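How do I arrange fruit on a big shallow plate so it doesn't roll off or go bad underneath?

Posted in Kitchen & Table
February 16, 2024

Lærke Þrastardóttir
Hi everyone, long-time reader and first-time asker, so please be gentle with me. My aunt gave me a large cream plate when she moved to a smaller apartment, and I have decided it is going to be my fruit plate. I never had one before. My fruit has always lived in the bags it came home in, mostly at the back of the counter, and I would like to be a person with fruit on the table.

The trouble is that the plate is very shallow. It has a raised rim, but not much of one, and every time I pile things up I get a nice little mountain for a minute and then an orange goes over the side and takes a plum with it. My kitchen table also leans a bit toward the window, which doesn't help. I usually have a mix in the house: oranges, a few mandarins, apples, plums, and whatever small things looked good at the store that week.

So, two things really. Is there an order to put the fruit down in so it holds together? And how do you keep the ones on the bottom from going soft before you find them? Last week I picked up an apple that looked perfect and my thumb went straight into the back of it. I would rather not buy a bowl, as I love the plate and my aunt will be here for lunch in a couple of weeks and will certainly look for it. Thank you so much in advance!

Skarphéðinn Riis
Buy a bowl. I know you said you don't want to, but a shallow plate is for cake. I had a Mikkelsen one with a rim about as high as a shoelace and gave up after a month. If you must use the plate, put fewer things on it. Also keep bananas away from everything.

Kolbrún Brynjólfsdóttir
Oh, please don't buy a bowl, Lærke! I have used a shallow plate for years and I like it so much better than the deep bowl I had before, where the bottom layer was a sort of mystery until you smelled it. It only takes a little getting used to, and once you have done it a few times your hands will more or less do it by themselves while you listen to the radio.

The first thing I do is take everything out of the bags and spread it on a cloth. Don't skip the cloth, especially with your leaning table! Fruit on a bare tabletop goes wherever it likes, but on cloth it mostly stays where you set it down. I'm not fussy about which one. I have a folded tablecloth from Umetti that I use in summer, and the rest of the year I use whatever is clean and near the top of the drawer, and the fruit has never complained. Leave yourself room on one side for the plate and put the plate down empty, so you aren't lifting it onto things.

Then look at each piece all the way around before it goes anywhere near the plate. I mean really turn it over in your hand. A dry brownish scar on the peel of an orange is usually only a rub from a branch while it was growing, and I don't mind those at all, I just face them inward if company is coming. A soft spot is another matter. Press very gently with the flat of your thumb (not the tip, as you have found out). Apples with brown marks go to one side, to be eaten that day or cut up for the pan, and they don't get to sit with the others even if the rest of the skin is lovely. I am strict about that one.

Now the order. Begin with your biggest, heaviest orange, and put it a little off center, not right in the middle. If it's one of those slightly flat ones, so much the better, because it sits down on its flat side and won't budge. Put the next biggest pieces against it so they touch each other and the orange. They should be leaning in toward the middle of the plate and not out toward the rim.
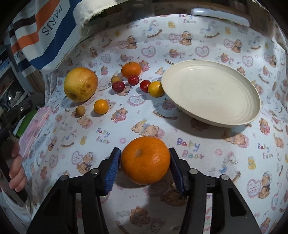

Mandarins go in next, down in the dips between the large pieces, stem side up, and you want to feel each one settle a bit when you let go. If it rocks, it's in the wrong dip, so try it somewhere else. After that come the little ones, the small red fruits and the yellow ones and anything brown and plain-looking, and these are what hold the whole arrangement together. Tuck them in low around the outside like you would tuck in a blanket. I try to keep two of the same color from sitting side by side, but that's only for looks and you may leave it out if you're in a hurry. I usually put one shiny red one near the top because my mother did.

One layer and a bit, and then stop. That is really the answer to your second question too. If you can see at least part of every fruit from where you sit, nothing can go bad in secret. Whatever doesn't fit goes in the refrigerator, and you fill in the gaps as you eat. Every few days I take it all off again, wipe the plate, and give everything a turn. It takes hardly any time, and I find it a pleasant little job with a cup of coffee.

About the leaning table: put a folded napkin under the low side of the plate. I have also tried one of those grippy Borker mats, and it worked, but it left a mark on my table and I went back to the napkin.

I hope your aunt has a lovely lunch! Mine always brings her own pears.

Édgar Apaza
Agree with nearly all of that. I would only add, don't wash the fruit before it goes on the plate. Wash it when you eat it. I used to rinse everything as soon as I got home, and the plums went moldy where they touched each other, even though I thought I had dried them. And Skarphéðinn is right about the bananas, they hurry everything else along. I hang mine from a hook under the cabinet.

Lærke Þrastardóttir
Thank you all so much, even the bowl vote! I did it this evening on an old beach towel, with the flattest orange first, and then bumped the table with my hip on purpose to test it. One mandarin moved a little and stayed on. Kolbrún, the napkin under the low side is wonderful, and I have now put one under my butter dish as well. Two apples failed the thumb test and are in the pan with some cinnamon as I write this. Going to look for a hook for the bananas tomorrow.

97 people found this page helpful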